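The Drelach hand froze on me again last night, and I think I finally know why! It was run 14 of the evening, everything going beautifully, and then the fingers simply stopped closing. No error code, no beep, just a motor getting warm and me diving for the power switch.

I'd been blaming the controller since November – wrongly, poor thing. When I pulled the log, the current on finger two had been creeping up for 11 runs before the stall.

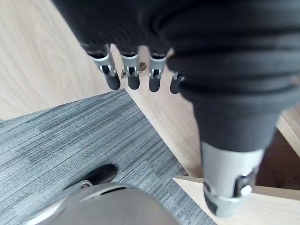 Fingers hanging over the edge of the carpet, thumb off to the right.

So my money is on a tendon rubbing inside the joint. I've put a lower current limit on all four fingers, and the software now shuts the whole hand down if any of them goes over it. Next job is opening up finger two, and I can't wait to get in there. If you run one of these with a sleeve on, go check your logs tonight!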